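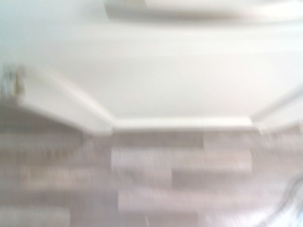
Kitchen fit-out notebook, model kitchen, 6 April 2024

Carried over from the last entry: baseboard, counter, drawers, where things live. In that order, on the theory that you start at the floor and work up. The theory lasted until lunch.

Baseboard first. White paint on a white wall over a pale plank floor is a forgiving combination from standing height and a cruel one from your knees, and I spent the morning on my knees. The recess takes three lengths of board with a turn at each end of the middle one. Zeyu cut them. The middle length went in on the second try. The left corner he coped, the right corner he mitered, and when I asked why they were different he said he wanted to see which one would annoy him more by September. I have written the date on a piece of tape under the sink so we can check.

Caulk: Soderus, the paintable one. Do not buy the other one again. The other one says paintable too, but it means it in a philosophical sense.

Floor got swept twice and then a third time by Cuiping, who doesn't trust anyone's sweeping. She got a respectable pile. 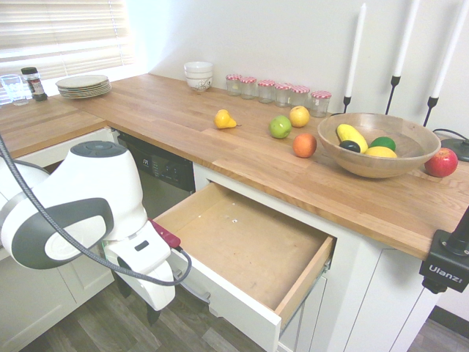 Peiyu Jia
Fit-out and storage, Rolesley workshop

Counter and drawers, afternoon.

The butcher block stays. I argued for it in the winter and I'm going to keep bringing that up. It wants oil, and the piece that turns toward the window wants it more than the long run does, going by feel. One coat tonight, one after the weekend, wipe off the extra after 13 minutes. The can says fifteen. The can has never met this counter.

Wide drawer, the one to the right of the dishwasher: out to full extension, emptied. There are still a few white specks on the bottom. Elvia says crumbs, Zeyu says filler dust and has gone a bit quiet about it. Vacuum with the brush head, then a barely damp cloth, then leave it open for an hour. Liner to be decided. Danai wants cork. I want no liner, having once peeled an old one out of a drawer with a putty knife and a hair dryer.

Runners are Görtz. Smooth all the way out, slight hitch about a hand's width before closing. Half a turn on the rear screw fixed the hitch and introduced a rattle. A quarter turn back fixed the rattle. I am not touching it again and neither is anyone else.

What goes in the drawer. This took longer than the baseboard.

Danai's plan: plates and bowls in the drawer, jars on the counter. Her case is that the dishwasher is right there and you can unload it without taking a step. She's correct, which was irritating, as I had already drawn it the other way.

My plan: cutlery and tools in the wide drawer, plates in the lower one, bowls above. I still think a wide shallow drawer full of plates is a waste of a wide shallow drawer. I measured the stack we've got out on the corner and it fits with room over, so that was the end of my plan.

Agreed: plates flat at the left, nearest the dishwasher. Bowls next to them. The bottom bowl in the stack has a pattern on it and the others, Elvia tells me, came from a different order, so either we find the rest of the patterned ones or that one moves to the staff shelf. I'd rather find them. I have looked in the two obvious cartons. There's a third carton marked MISC, in my own handwriting, which tells me nothing.

The jars. Six small glass ones with gingham lids, red and white, lined up against the wall. Elvia bought them. I said nothing at the time and am saying it here. They do look cheerful against the wood, I'll give them that, and visitors will like them. But a jar on a counter has to have something in it or it's just a jar waiting for dust. Candidates so far: peppercorns, bay, dried chili, cloves, and then everyone ran out of ideas and Zeyu suggested screws. Spice jar by the blinds to be decanted into one of them if the label comes off, or left as it is if it doesn't. Labels on the new ones go on the glass and never on the lid, because lids travel.

Fruit: leave it out for now, but all of it goes in the bowl. At the moment half of it's wherever it stopped rolling. Cuiping has already eaten into the display stock and I'm told there is no rule against it. There is one as of this line.

Glass tumbler at the window end: still don't know whose. If it's there tomorrow it becomes part of the kitchen.

Costs so far, for whoever does the sheet: runners 139, oil and cloths 85, and the total for the room stands at 2,615 with the cork not in it. If Danai gets the cork she can write the new number.

Blinds stayed shut all afternoon. The glare off the white fronts makes it impossible to see whether a door is level, and then you adjust one that was fine. I did this twice last month.

Still open:

Second coat on the counter.
Touch up the right-hand baseboard corner where the caulk pulled. (Mitered. One point to the coped side, Zeyu.)
Kirudar to send the missing cabinet bumpers. They sent bumpers. They were brown.
Lower drawer front: check the gap against the dishwasher before anything heavy goes in.
Carton marked MISC.

Elvia is in first tomorrow and has the key. Please close the wide drawer gently and tell me if it rattles. If it doesn't rattle, tell me that as well.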